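Doors that rub, stick or drift

Most interior doors that misbehave can be put right in an evening with a screwdriver, a pencil and a sheet of sandpaper. Start with the hinges. Open the door halfway and lift it by the handle. If it moves up and down, the top hinge screws have worked loose. Tighten them by hand. If they just spin, take one out, pack the hole with wooden matchsticks and wood glue, let it dry overnight and drive the screw back in.

Rubbing at the floor is usually a hinge problem too. Check the screws before you plane anything.

Dark painted doors show every scuff along the bottom edge and in the grooves between the planks. Dust the grooves with a dry paintbrush first, then wipe with a damp cloth.
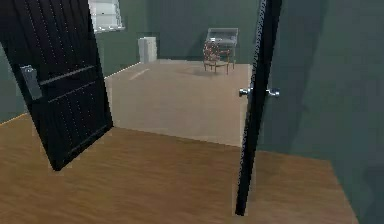

Marta in Caltstead writes that candle wax on the hinge pins lasted her longer than spray oil and left no drips on the paint. Tap out one pin at a time, rub it with the wax and put it back before moving on to the next.

For a door that swings open by itself, take out the middle or top pin, lay it on a concrete step and give it one light blow with a hammer. The slight bend adds enough friction to hold the door.

Where a handle hits the wall, fit a floor stop. Fill the dent with spackle, let it harden and sand with 200 grit. Touch up with the same paint you used before, and feather the edges with a nearly dry roller.

Slamming doors will also work picture hooks loose over time. Hang heavier frames from two hooks set a few inches apart, and stick a felt pad behind each lower corner.

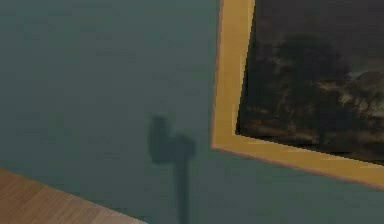
Ochre frame on a gray-green wall.

Check the hooks again in January, when the heating has been on for a while and the plaster has dried out.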